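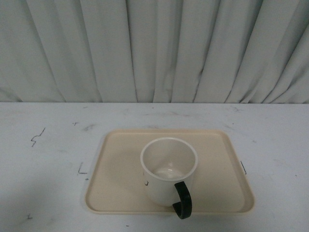

Pale gray curtain, white table.

I've had the Sondley curtains up for long enough now that I feel okay telling people what I think of them, so here goes. I bought two panels of the Sondley room-darkening curtain in the color they call Fog, for the back room where I sew and do the bills. Before that I had blinds, which I hated. They rattled every time the window was open and dusting them took forever.

First, the color. On the Sondley website Fog looks like a warm, almost oatmeal kind of gray. Mine came out cooler than that, with a bit of blue in it when the day is cloudy. I like it! But if your walls are cream or yellow, order the little fabric sample first. My friend Natália Neves bought the same ones for her bedroom and ended up repainting, so there's that.

They arrive folded up very small in a plastic bag, and the creases are serious. The leaflet says to hang them and let the creases drop out over 5 days. Mine didn't. I gave them two weeks, then went at them with a hand steamer on low and that mostly did the trick. Do it while they're hanging, and start at the top. I tried ironing one panel flat on the board first and it kept sliding off onto the floor, and I said some words.

Hanging them was easy enough. Each panel has 14 metal rings along the top and they slide nicely on a regular pole (I already had one from Leemans, nothing fancy). The one thing I don't love is how the fabric bunches. You'd think ring-top curtains would fall in nice even waves, but these do what they want. I get a few wide flat bits and then a whole bunch of skinny folds crowded together. If I fuss with them every morning they look neat, and I do not fuss with them every morning.

How dark do they make the room? Pretty dark, not pitch black. In the afternoon I get a glow through the fabric and a bright line down each side where the panel doesn't reach the wall. Fine for a sewing room. For a baby's room or somebody who works nights I'd look at the Cendeo ones instead – they cost a good bit more, but they have a proper lining sewn in on the back. My sister has those and you really can't see your hand.

Washing: I've done it once, cold, gentle, hung them back up damp. No shrinking that I could see, and they came out of it with fewer wrinkles than they had on day one. The hem stitching on one panel has started to come loose at the corner, though, and I've had to put a few stitches in myself. For the price I wasn't shocked.

Would I buy them again? Yes, for this room. For the living room I think I'll save up and try the heavier ones in April when the sales come round. Four stars out of five from me, and it would be four and a half if that corner had held.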